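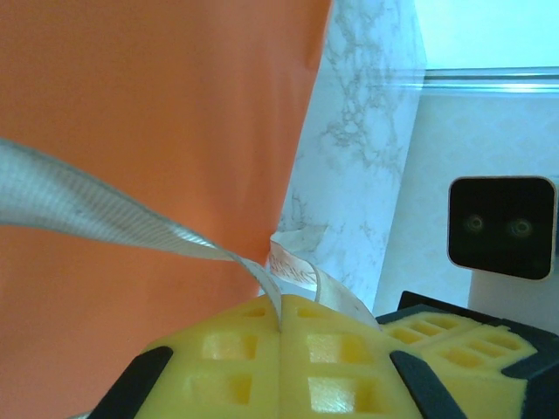
Training Equipment / Bags and Carriers

Hustanen Fight Week Duffel

The Hustanen Fight Week Duffel is a gear bag for amateur and professional MMA, boxing and kickboxing athletes. It holds one full set of training gear, a change of clothes, and the small items a corner needs on fight night. It was developed with Gondo, the gym run by coach Wen-hsiung Yen, and has been part of our regular line since September.

Capacity is 106 liters. That is enough for a pair of 16-ounce gloves, a pair of MMA gloves, shin guards, headgear, a groin protector, two towels, shoes, and a set of sweats for cutting weight. Focus mitts will also fit if the headgear is clipped to the outside loop. Thai pads will not fit with everything else in the bag. If you carry Thai pads, look at the Hustanen Coach Duffel, which holds 133 liters and has a wider opening.

What's in the bag

The main compartment opens with a two-way zipper that runs the full length of the top. Inside there is one removable divider. Most people use it to keep used wraps and rash guards away from clean clothes. The divider attaches with hook and loop tape and can be washed by itself.

The wet pocket is at the left end. It has a coated lining, a drain hole with a rubber plug, and a mesh panel that can be left open. Put a soaked sweat suit in it after a weight cut and take it out when you get home. The lining holds water in, so gear left in a closed wet pocket overnight will smell.

The right end has the corner pocket. It is sized for tape, gauze, petroleum jelly, swabs, scissors, and two mouthguard cases. A flat sleeve on the inside wall holds medical paperwork, a license card and bout sheets up to letter size. Check with your commission about what you are allowed to bring into the locker room. Some will want to inspect and seal hand wrapping supplies, and some supply their own.

Carrying

The bag can be carried by the two top handles, by the shoulder strap, or on the back using the straps stored in the bottom panel. The back straps are meant for short distances, such as from a parking lot to an arena entrance. They are not padded enough for a long walk with the bag full.

The shoulder strap adjusts with a single slider. If it slips under load, check that the webbing has been threaded back through the center bar. We had several calls about this from the first run of 1000 bags, and the strap has come threaded from the factory since then.

Fabric

The shell is 1000 denier nylon on the bottom and ends and a lighter nylon on the sides and top. The coating is rated to 3000 mm, which will handle rain on the way to the gym. The zippers are water resistant but are not sealed, and the bag should not be left standing in water. 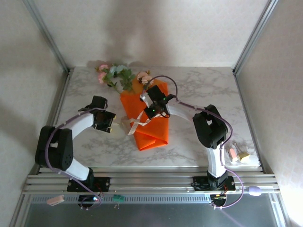 Care

Empty the bag after every session and leave all compartments open. Wipe the inside with a damp cloth and mild soap once a week. Do not machine wash or tumble dry the shell. The divider can go in the machine on cold. Bleach will damage the coating.

Travel

Empty, the duffel weighs a little under four pounds. It is larger than a carry-on when full and should be checked. Keep your mouthguard, license and medicals with you in case the bag is delayed. Scales and liquids should be packed in the main compartment, away from the ends, where bags take the most knocks.

Accessories

Sulum glove deodorizer inserts, one pair
Wei mouthguard case, vented
Replacement divider
Replacement shoulder strap
Name patch, up to 12 letters

Name patches are sewn on before shipping and add three business days. Bags with a name patch cannot be returned unless there is a fault.

Warranty and returns

Stitching, zippers and buckles are covered for two years from the date of purchase. The warranty does not cover fading, odor, or damage from bleach or machine washing. Unused bags can be returned within 30 days with the tags attached.

Gyms ordering ten or more bags can ask for team pricing through the wholesale form. Include the shipping address and any name patches in the same order.

Page updated March 10, 2025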